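Can a robot put the kids' blocks away by color yet?
Killian Huet, Friday
Last updated in June

We have a big mixed tub of toy blocks and I sort it most nights. Can a machine do this at home yet, without me standing over it?

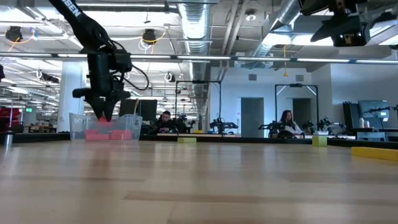 Budget is $800. Any shape of block, one bin per color.

Corrado D'Amico
Not at that price. Picking up one block is the easy part - a pile where they lean on each other is harder, and two arms have to keep out of each other's way.

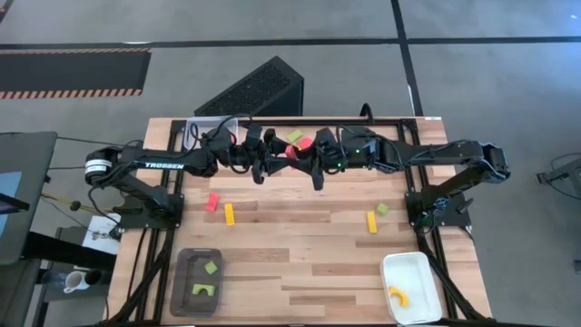
Labs do it on a bench with the bins in fixed spots. Your floor is a different job. I'd look again in a couple of years.

Orkik
no. my 10 year old does it in 17 minutes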